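3.2 Oberflächenbeschaffenheit und Reinigungsverhalten

Die Beurteilung der Sauberkeit von Arbeits- und Essflächen stützt sich in Einrichtungen der Gemeinschaftsverpflegung nach wie vor überwiegend auf die Sichtkontrolle. Das Verfahren ist kostengünstig und ohne Geräteaufwand durchführbar, unterliegt jedoch Einflüssen, die in den betrieblichen Hygieneplänen nur selten berücksichtigt werden. Hierzu zählen die Beleuchtung, die Blickrichtung der prüfenden Person, der zeitliche Abstand zur letzten Reinigung und insbesondere das Dekor der Oberfläche selbst. Der vorliegende Abschnitt behandelt den letztgenannten Faktor.

In die Erhebung wurden 169 Tischflächen aus den Speisebereichen der Standorte Custholm und Gerow einbezogen. Davon wiesen 80 ein unifarbenes Dekor auf, die übrigen ein gemustertes, überwiegend in Stein- oder Holzoptik. Sämtliche Flächen wurden im Juni während des regulären Betriebs begangen. Eine vorherige Unterrichtung des Reinigungspersonals über den genauen Zeitpunkt unterblieb, um Anpassungen im Arbeitsablauf zu vermeiden. Die Begehung erfolgte jeweils durch zwei Prüfpersonen, die ihre Bewertung unabhängig voneinander in den Erhebungsbogen eintrugen.

Die Bewertung folgte der vierstufigen Skala des Prüfschemas Caputo, wobei die Stufe 1 eine ohne Befund geprüfte Fläche und die Stufe 4 eine deutlich erkennbare Verschmutzung bezeichnet. Wichen die beiden Urteile um mindestens 2 Stufen voneinander ab, wurde die Fläche gemeinsam erneut begutachtet. Das ursprüngliche Urteilspaar blieb für die Auswertung der Übereinstimmung erhalten; in die übrigen Berechnungen ging der Konsenswert ein.

Bei unifarbenen Flächen stimmten die Urteile weitgehend überein. Bei gemusterten Flächen traten Abweichungen deutlich häufiger auf, und zwar vor allem in den beiden mittleren Stufen der Skala. Die Freitextangaben der Prüfpersonen lassen erkennen, dass kleine, punktförmige Rückstände auf unruhigem Untergrund teils übersehen, teils umgekehrt Bestandteile des Dekors als Rückstände gewertet wurden. Helle, wolkig gezeichnete Dekore mit warmen Farbanteilen nehmen dabei eine Zwischenstellung ein (Abbildung 2). Dunkle Partikel heben sich von ihnen ab, während helle Krümel, eingetrocknete Milchprodukte und Fettfilme im Muster nahezu aufgehen.

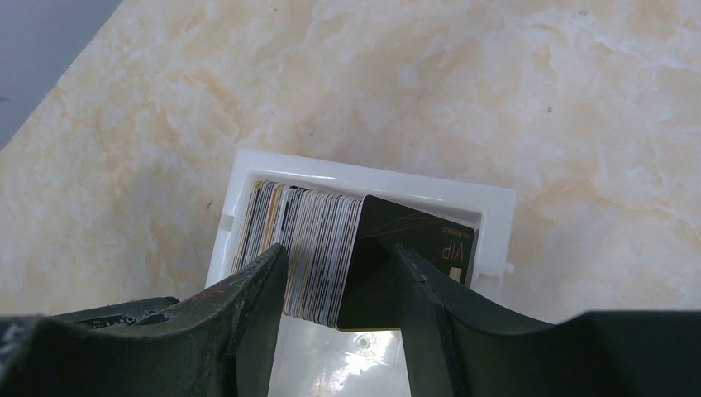 Abbildung 2: Tischfläche in Steinoptik, creme bis hellorange gemustert, mit einzelnen dunklen Punkten.

Für die Praxis folgt daraus zunächst, dass Ergebnisse der Sichtkontrolle zwischen Bereichen mit unterschiedlichem Mobiliar nur eingeschränkt verglichen werden können. Ein Speisesaal mit gemusterten Tischen kann bei gleicher Reinigungsleistung günstiger abschneiden als ein Speisesaal mit einfarbig weißen Tischen, auf denen nahezu jeder Rückstand auffällt. In Custholm wurde die Neuausstattung eines Teilbereichs intern als Verbesserung der Reinigungsqualität verbucht, obwohl weder Personalstärke noch Reinigungsintervalle verändert worden waren. Ob tatsächlich eine Verbesserung vorlag, lässt sich anhand der vorhandenen Aufzeichnungen nicht mehr klären.

3.3 Begrenzungen, Kanten und Anschlüsse

Neben der Fläche selbst wurden die Randbereiche gesondert erfasst. Als Randbereich galt der Streifen entlang der Tischkante sowie, soweit vorhanden, der Anschluss an Wände, Trennelemente oder Profile. In den Reinigungsanweisungen beider Standorte wird dieser Bereich nicht eigens genannt. Die Anweisung beschränkt sich auf den Hinweis, die Tische seien nach jeder Mahlzeit feucht abzuwischen.

Die Befunde fielen hier durchgängig ungünstiger aus als auf der freien Fläche. An frei stehenden Tischen beschränkten sich die Rückstände meist auf die Unterseite der Kante. Stößt eine Fläche dagegen an ein senkrechtes Bauteil, so wird die Wischbewegung vor dem Anschluss abgebremst, und lose Bestandteile werden in die Fuge geschoben. Leisten und Eckprofile verstärken diesen Effekt, sofern sie nicht dicht aufliegen. 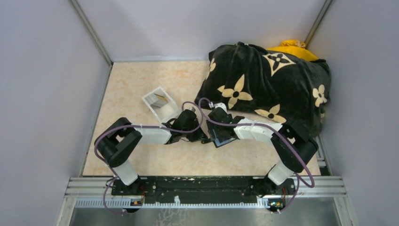 Zu unterscheiden ist ferner zwischen werkseitig abgedichteten und nachträglich montierten Anschlüssen. Letztere fanden sich vorwiegend in Gerow, wo Trennelemente in mehreren Etappen ergänzt worden waren. Die dort verwendete Dichtmasse war an einzelnen Stellen ausgehärtet und hatte sich vom Untergrund gelöst. Eine Nachbesserung wurde der Betriebsleitung empfohlen, lag jedoch außerhalb des Untersuchungsauftrags.

3.4 Einschränkungen

Die Beleuchtungsstärke wurde nicht an jedem Tisch einzeln gemessen, sondern je Raum an einem Bezugspunkt bestimmt. Fensternahe Plätze können daher abweichende Sichtbedingungen aufgewiesen haben. Eine mikrobiologische Beprobung war nicht vorgesehen; Aussagen über die Keimbelastung können aus den erhobenen Daten nicht abgeleitet werden. Der Standort Grorkton, der ursprünglich als Vergleichsstandort eingeplant war, schied wegen Umbauarbeiten im Küchentrakt aus. Die nachgereichten Unterlagen dieses Standorts gingen am 15.12.2018 ein und konnten in der Auswertung nicht mehr berücksichtigt werden.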